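## 4. Running a sort shift with the Oleden cell

This section applies to packing stations where loose stationery is returned to stock. The cell picks; the station operator clears, checks and signs off. Operators who sorted by hand before the change keep their station and their break times.

### 4.1 Before the first pick

1. Set the arm to HOLD at the Flirnik panel.
2. Tip the returns onto the white table and spread them by hand. Items may touch, but do not stack them more than two deep.
3. Remove loose wrapping and crumbs. Clear film is often missed by the item detector.
4. Open the wrist view and check that both fingertips are visible.
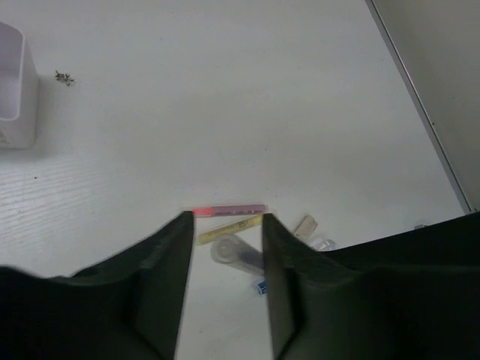

*Figure 4-1. Wrist view, fingers open. Pink highlighter across the gap, yellow highlighter next to it.*

5. If two long items lie close together, as in Figure 4-1, select the uppermost one on the panel.
6. Check for remaining film. In Figure 4-1 a crumpled piece of clear wrapping is still on the table, to the right of the group. Take it off before releasing HOLD.
7. Release HOLD and step back behind the floor line.

**Caution:** Do not reach between the fingers while the panel lamp is green. Press HOLD first - the arm needs up to 10 seconds to settle.

### 4.2 Changes to station duties

- The hourly target of 144 items belongs to the cell. It is not recorded against the operator.
- Rejected items go to the hand-sort tray. Expect to spend around 90 minutes per shift on it.
- Pick faults are logged by the operator and reviewed by Yu-ting Hsiao.

**Note:** Requests to return a station to hand sorting go to Arwel Nicholas before 3 p.m. for the next shift.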